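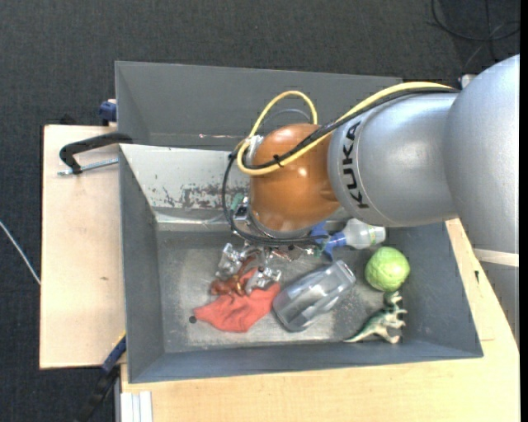
Chapter 6
Mixed Goods: The Bin and What Ends Up in It

Every storeroom has a bin for things that belong nowhere else. At the Nornstead depot it was labeled "Assorted," and on a slow Monday the staff emptied it onto a bench and found 32 items, of which 4 had been reported missing and one was the label for a different bin.

Chapter 5 dealt with goods that behave themselves. Boxes stack, cans roll only when asked, and a carton of paper looks the same from one week to the next. Mixed goods are harder. A cloth has no fixed shape and will take a new one each time it is put down. Clear plastic is easy to overlook, as anyone who has hunted for a lid knows. Odd-shaped items have no obvious top, and they tend to settle on whatever you need next.

In this chapter you will learn to sort a mixed bin by how each item is held, a method first used in the Gredesik warehouse – where it replaced a method best described as rummaging. You will also meet the Londasik rule for deciding which item comes out first.

Before reading on, empty a drawer at home and give yourself 30 minutes to sort it. Keep your notes. You will need them for Section 6.4, and possibly for explaining the state of the floor.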